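Filed under: Crime & Courts Research

3.2 What the clerks told me

I sat in on 22 bail hearings at the Braltanport courthouse, and wow, people miss court dates for the dullest reasons! Lost letters, mostly (plus one bus that never came). Seven had moved since their arrest.

Figure 2. Tabletop with two robot arms, plates and foam letters. 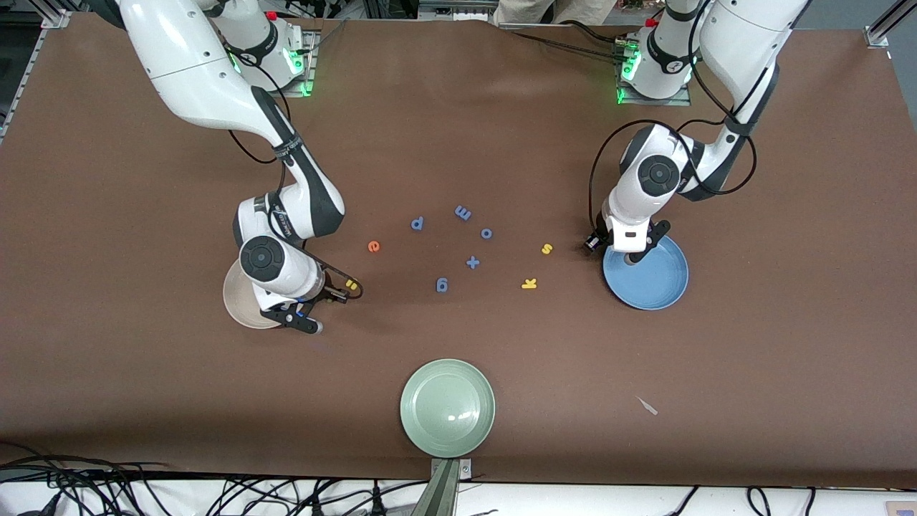 3.3 Text reminders

Buschmann found that a text the night before helped, and I saw the same in Sirlow – only eight no-shows in August.

4 comments | 20 shares
Back to top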